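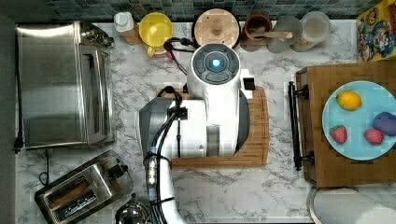 Is it going to take somebody's job, a visitor wanted to know before the doors had even closed behind us, and would it please start with hers, the part where she does the dishes. That got the first laugh of the evening at the Bekano open house on Saturday, and the woman from the company laughed too, though I noticed she didn't really answer the first half.

I'd gone because the flyer at the Plosadley library said "kitchen robots, free parking" and I am weak when it comes to either. Bekano has the old Badetti showroom out past the rail crossing, the one that sold bathroom tile when I was a kid, and they've fitted out the back of it with practice kitchens. Real ones, or close to it. You stand behind a strip of tape and watch a white robot at a counter with a toaster, jars and a plate of fruit close by, the same sort of stuff I'd left sitting out at home.

There were 43 of us in the six o'clock group, which was more than the space could take, so we went in two halves and the rest of us ate cookies in the hallway (very good cookies, oatmeal, get there early next time). Each demonstration was supposed to last 17 minutes. Ours ran long on account of the questions.

And oh, the questions! Can it crack an egg? Not yet. Does it know a plum from a lemon? They say yes, mostly. What happens if the dog gets in the way? It stops, and then a person has to come and tell it to carry on. One little boy asked if it gets bored and was told that it doesn't, and he looked very sorry for it.

What surprised me was how slow it all is. I'd pictured something out of a car factory, arms whipping around, and this was more like watching my uncle park a boat trailer. The engineer running our half said they keep the speed down on purpose when there are visitors, and that picking up soft fruit without bruising it took them most of last winter. They've logged 1,210 practice runs in that one kitchen since the spring. I believe it. I've been cooking for a lot longer than that and I still squash raspberries.

The software side comes from Bajpai, a smaller outfit that shares the building, and they had their own table by the exit with a signup sheet. They're looking for 60 households in and around Plosadley to answer a long survey about how people really keep their kitchens: what lives on the counter, what gets shoved in the corner, which drawer sticks. No robot comes to your house, I asked twice. I put my name down anyway.

Bekano plans another open house in May, again at six, and you don't need a ticket. Park on the crossing side, because the front lot fills up fast and the back gate gets locked at eight.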